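Visit Report: Prenadar Handling Site, Esbridge
2023-07-12
9 shares | 2 comments

The purpose of the visit was to review how Prenadar applies its written practice for hand-held gripper work, and to consider which parts of it could be adopted at Olszewski. Our host was Frøydis Sundqvist, who maintains the practice document and walked us through the current edition clause by clause.

The opening clauses deal with the work area. Household goods are used as they come, and surrounding items may stay where they are, provided they do not block the operator's arms. Cables must be kept clear of the hands during a task. Soft and rigid items may share a box — the document asks only that operators adjust their grip for each. 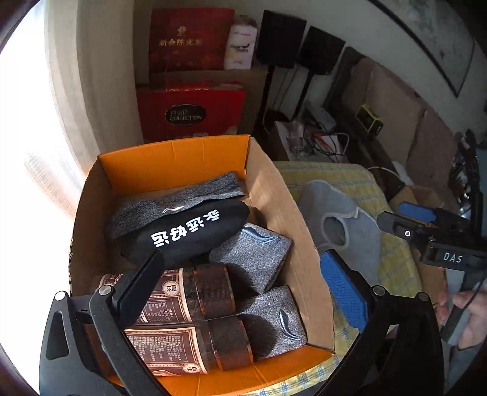
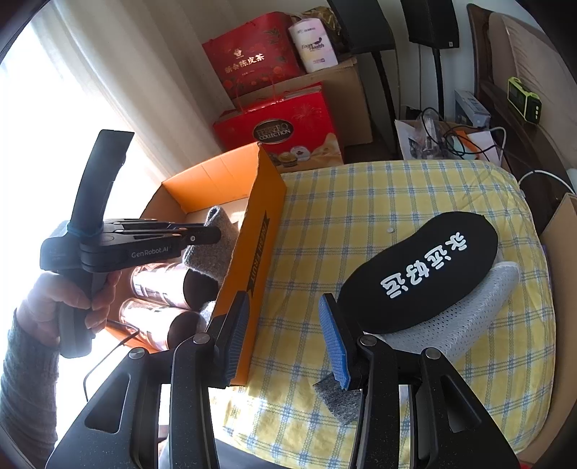
Socks and tins packed in a box, handled with black hand-held grippers.

Finger pads are inspected before every session and replaced in pairs. Pivot screws are checked at the same time, and both checks are entered in a log kept with the tool. Ms. Sundqvist showed us the log for the present series, which lists 282 sessions. Of the first 100, two were withdrawn for incomplete pad records. The site does not accept entries made after the fact.

We discussed the rule on pressure at some length. Operators are told to close the fingers slowly on printed tins and to release at once if a label creases. Our delegation felt that the wording leaves too much to personal judgment, and Prenadar agreed to consider a clearer text. A revised clause is expected in August and will be shared with Prondico for comment before Olszewski takes a decision.

100 views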